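# Against the showpiece sink

My mother-in-law is replacing her bathroom, and the brochure from Skurkurau runs to 99 pages, of which two concern where you might put a toothbrush. The rest is marble. I have nothing against marble, except that people begin to behave around it like guests at a christening.

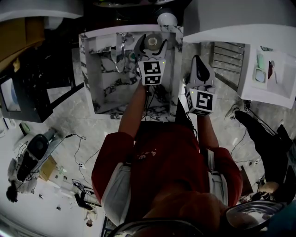

A sink is a workplace. You wash socks in it, you drop earrings in it, you stand swearing over it at 6 a.m. It also collects whatever had no better home, and veined stone is no protection: put in a marble basin with a curved chrome faucet and you can still find a round beige thing like a roll of tape lying in the bottom of it. I find this cheering. The open box off to the right, with its pale green container and something red, is doing the job the vanity was too grand to take on.

My friend Lev Fedoruk paid 3,926 dollars for his, delivery extra. He now brushes his teeth in the kitchen.

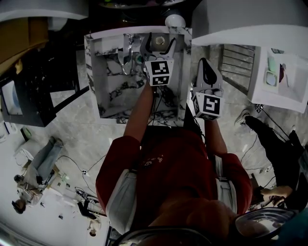

Lev says the stone stains if you look at it wrong, and I believe him – he has a special cloth and a face to go with it. So my advice to my mother-in-law was to spend 900 on something plain and put the rest into shelves. She has ordered the marble. I'm told there will be a small tray for the soap, and that I'm to use it.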